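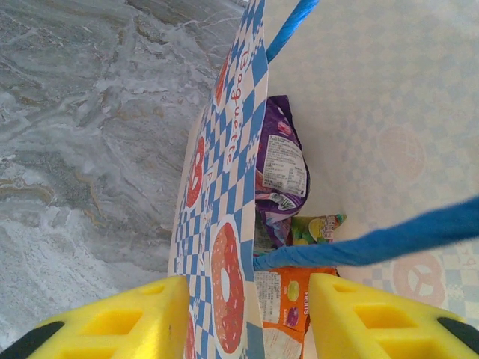
*Paper shopping bag with blue rope handles, viewed from above. The side panel carries the word "Baguette" and illustrations of donuts.*

# Paper Bags in Everyday Use: Gallery

Page updated 4 Jun 2021

The Bitach Collection of Everyday Packaging records the bags, wrappers and boxes that pass through ordinary households and shops. It holds 1,852 items, most of them printed paper. The greater part came from the Kazlauskienė bequest, which was received in 31 cartons and is still being sorted by type and by printer. Smaller groups have been added through purchase and through gifts from the public.

This gallery presents one section of the collection: bakery and gift bags decorated with checks, stripes and cartoon food. Bags of this type are often kept after the first purchase and used again for groceries, lunches or small presents. The section therefore considers the bag as a container as well as a printed object.

Captions were prepared by Llinos Bowen, who also compiled the printed handlist. Readers who wish to cite an item should give the section title and the name of the collection.

## Section 2: Checks and Baked Goods

The blue-and-white check is among the most frequent patterns in the section. It is closely associated with tablecloths and kitchen towels, and bakeries have long used it to suggest home cooking. On the bag that opens this page, the check is set against a pale cream base. The lettering is red with a white outline and runs down the upper part of the panel, with a large glazed donut in white sprinkles beneath it. The inside wall is pale cream, with the outer print showing faintly through.

Rope handles are recorded separately in the handlist. Flat paper handles, twisted paper handles and die-cut openings each have their own entry, and the color of a rope is noted wherever it differs from the main color of the print.

The second picture concerns packing. A bag with an open top will take tall, light goods that stand above the rim, and snack packages are a common choice. Heavier goods should be placed at the bottom, where the folded base can carry the load.

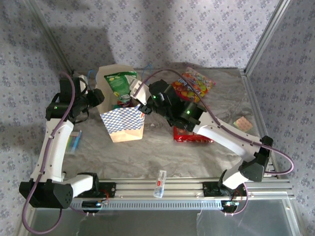
*Checkered paper bag standing open on a gray marble-patterned tabletop, with a green snack package showing above the rim. The bottom of the bag is tan kraft paper.*

## Related Sections

The Vulturik group of striped confectionery bags and the Hater group of plain kraft carriers are described on their own pages. A further 32 entries will be added in July, including several bags with printed gussets.

## Use of the Pictures

Pictures in this gallery may be reproduced for teaching and private study. Requests for publication should be made in writing to the Bitach Collection and should state the title of the work, the expected print run and the caption to be used.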